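Clubs and Classes > Equipment > Hand Grippers > Arnis Club Set

Arnis Hand Gripper, Club Set

Reading time: 5 minutes

The Arnis is a gripper that you hold and move yourself. It has the same kind of two jaws that a robot arm has at its end, but your own arm does the carrying. We made it for school robotics clubs and evening classes, where the students want to learn about grasping and there is no robot arm, or only one arm for the whole group.

A club set has two grippers, so that students can work in a pair. One pair of students can share the set in a normal meeting, and with a bigger group you change the pair after each round. In our own club in Rurnach we do it this way every week, and the waiting students keep the notes.

The finger pads

For small and thin objects the pad matters more than the force. A hard, smooth finger will let a round stick roll away when you close on it. The pads of this set have a texture on the side that touches the object. They are blue, so that the students see quickly where the contact is made against the black jaws.

Please do not clean the pads with oil or with anything that leaves a film. A damp cloth is enough. Let them dry before you put the grippers back in the case.

The chopstick task

This is the task we recommend for the first meeting. It needs a table, a cloth, a holder and a handful of chopsticks. You put the chopsticks on the cloth without any order, and the student must bring them one by one into the holder, only with the gripper. It looks easy and it is not. The stick must be taken near the correct end, turned until it stands upright, and then let go at the right moment.

Wooden sticks and black ones with metal near the tips can be mixed in one round. Two sticks that lie close together are a good problem, as the student has to decide which one to take first and from which side to come.
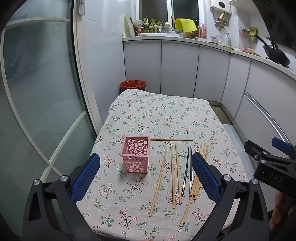
Can we use the set if our club has no robot?

The set works alone, and no robot arm, controller or computer is needed for the tasks on this page. If your club gets an arm later, the students will already know which grasps are good and which ones fail, and this saves many hours of trying.

How we run a round

A round has a start, a time and a score sheet. We give 20 minutes to each pair, with the talking included. Before the start the pair may look at the table and make a plan, but they may not touch the sticks. After the start, every stick that is picked up by hand goes back to the cloth.

The score sheet has these lines:

- sticks placed in the holder
- sticks dropped on the way
- times the holder was pushed or turned over
- times two sticks were taken together

The last line is the most useful for a class. When two sticks are taken together, ask the student to put them down and say what happened. Most students will say that the gripper is bad. Then they try again from a steeper angle, and they take one stick only. I have seen this many times and I still like to see it.

A light cloth under the objects is better than a bare table. The fingers can press into it a little, and the sticks do not roll so far. A printed cloth is no problem for people. If your club also does computer vision, a printed cloth makes that work harder, so you can keep one plain cloth for the beginners and use the printed one afterwards.
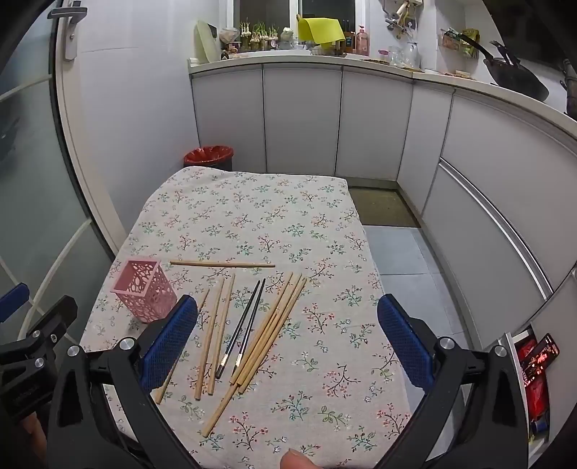
Rurnach, May

Thijs Hermans has used the set with his evening class for one full term, and he sent us his remarks. We print them here in a shorter form, with his permission.

"My students are between fourteen and sixteen years. In the first lesson they wanted to be fast. I took away the clock and after this they became better. The one thing I would change is the opening of the jaws. For sticks the students open them much too wide, and then they close on everything that lies between. I have now put a small mark of tape on the grip, where I want them to stop. Also, please tell other teachers to use a low holder at first. With a high holder the small ones cannot get their elbow up enough."

We have added the advice about the holder to the teacher sheet. The tape mark is a good idea and every club can do it without us.

Hayes task cards

The Hayes cards are sold separately. Each card gives one task with a start position, a rule and a question for the notebook. The chopstick task is card 2. The later cards use cups, folded cloths and objects which are soft, and they are better for the second half of a school year. The cards are in English only at the moment.

What is in the set

- two Arnis hand grippers
- spare textured finger pads, one pair for each gripper
- screws and a key for changing the pads
- teacher sheet and score sheets (you may copy these)
- carry case

Chopsticks, holder and cloth are not in the set. Everybody can find them in a kitchen, and we did not want to make the price higher for them.

Changing the pads

Hold the gripper with the jaws open. Loosen the screws, take off the old pad, put the new one in the same direction and tighten by hand. Always change both pads of one gripper together - a new pad against an old one will pull the stick to one side. Do not let the students use a power screwdriver for this. The threads are in plastic and they will not forgive it.

Ordering

Order number: 322. Schools and registered clubs can order by invoice and pay after delivery. If you want to try the set before, we have a loan set which goes out for two weeks, and you pay only the return post. Please write how many students you have and their age, so we can send the suitable sheets.

Questions about the tasks go to Peadar Scanlon, who wrote most of them. Questions about delivery and spare parts go to the Vudetti office. We answer in English, and also slowly in two other languages.

Contact | © Vudetti Club Equipment, Rurnach | Back to top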